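Grarow Hand Controller Kit: Two Months of Teaching Our Arm to Tidy Up

I put off writing this until I'd lived with the kit for a good while, and I'm glad I did, because my opinion has changed since the first Saturday! The Grarow is a pair of hand grips and a foot pedal. You squeeze and tilt, the arm copies you, and the wrist camera records the whole run for training.

Setup took me 33 minutes, most of it spent hunting for the right cable. The grips are light, and the squeeze has a lovely gentle pull to it (my old Tirkotia set felt like stapling a phone book).
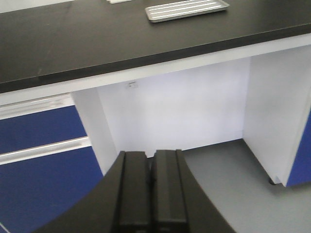

Wrist view over the bench front, fingers pointed at the knee space.

Close work is where I learned to slow down. My colleague Iresha Howlader recorded 67 runs before I'd managed a dozen decent ones, and her trick was to keep her elbows on the table and breathe out on the way down. I've borrowed it shamelessly.

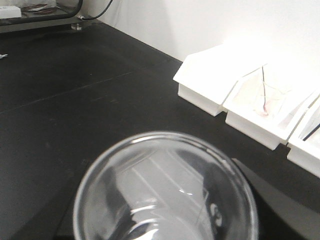
Depth is the hard part with any controller, and the Grarow doesn't fix that for you, though the fine-motion pedal helps a great deal. Press it and your hand movements shrink, so a big nervous swoop turns into a polite little nudge. I leaned on it for anything see-through, like a glass bowl on a black bench, where the rim may be the only thing your eye can hang on to and the rest is reflections. White trays against a white wall are nearly as bad, so do use the pedal there too.

The software is plain but friendly. You can trim a run, toss it or redo it from the grips, and after 200 saved runs I'd had one crash. I do wish the replay window were bigger.

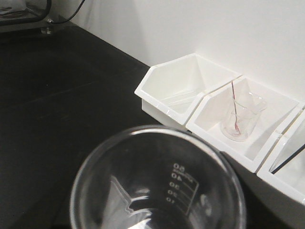 Large beaker up close, with the three white bins along the wall.

My gripes are small ones: the pedal slides on a smooth floor, and the left grip wants charging sooner than the right. If you mostly move boxes, the cheaper Gruvari will do you fine. For glassware I'd buy the Grarow again, and I've already asked for a second pedal.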